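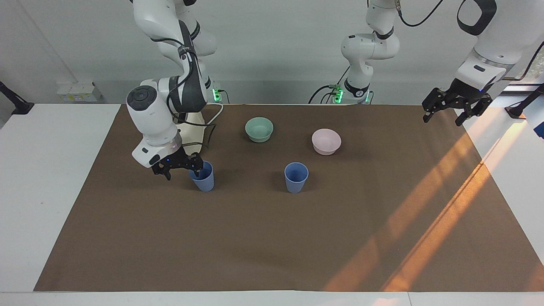
Roald Rustad had the floor first and wondered whether the seed swap could run a full weekend this time, given how many people were still at the tables when the lights went down last March. Lots of nodding. The hall charges by the day, so a second day doubles the rent, but the feeling in the room was that we'd fill it.

Prurodau Garden Club
Minutes of the regular meeting, 10/10/2019

Called to order at 7:05 p.m. Minutes of the September meeting were approved with one correction: the squash that won the tasting was Onley's striped one, not the green one. Apologies to Onley, and to the squash.

Seed swap
Discussion carried on from Roald's question. Last spring 403 packets changed hands, a club record by a mile! The bean table was bare by noon and the tomato table not long after. Lindholm would like the beans split into bush and pole so people stop digging through both. Agreed. Fekstead offered to bring the old library drawers for sorting flower seed, and everyone who has seen those drawers was delighted.

Motion (Rustad, seconded Lindholm): hold the swap over 2 days next March. Carried, one abstention.

We still need people for setup on the first morning. Sign-up sheet is on the clipboard by the coat rack. Please print, as several names last year could not be read by anyone, including the people who wrote them.

Garlic
The garlic order is in and it looks wonderful. 114 heads, mostly hardneck, with a few softneck for the braiders. Pick up from Onley's porch any evening before the ground gets too cold. Bring your own bag. Onley reminded us to plant the biggest cloves and eat the small ones (hard advice to follow, but the results speak up in July). Mulch went back and forth for a while. Straw has its fans, shredded leaves have more, and Lindholm's pine needles got a fair hearing.

Lower beds
The three beds by the fence stayed soggy all summer. Fekstead dug a test hole and found heavy clay one shovel down. Two ideas: raise the beds, or quit fighting it and plant things that like wet feet. The second idea took off. People called out cardinal flower, Joe Pye weed, swamp milkweed and blue flag iris faster than I could write. Fekstead will draw up a plan for next month. Any spare divisions of the above, please pot them up and label them.

Dues
Dues stay at $15. Motion (Onley, seconded Fekstead), carried, no discussion.

Other business
The wheelbarrow has a new tire and rolls like a dream.
Lindholm's pear butter was passed around with crackers and is gone. Recipe to follow by email.
Whoever left a pair of green gloves in the shed, they are on the hook behind the door.

Adjourned 8:40 p.m. Next meeting is same time, same room, and please bring one favorite thing you grew this year to show off.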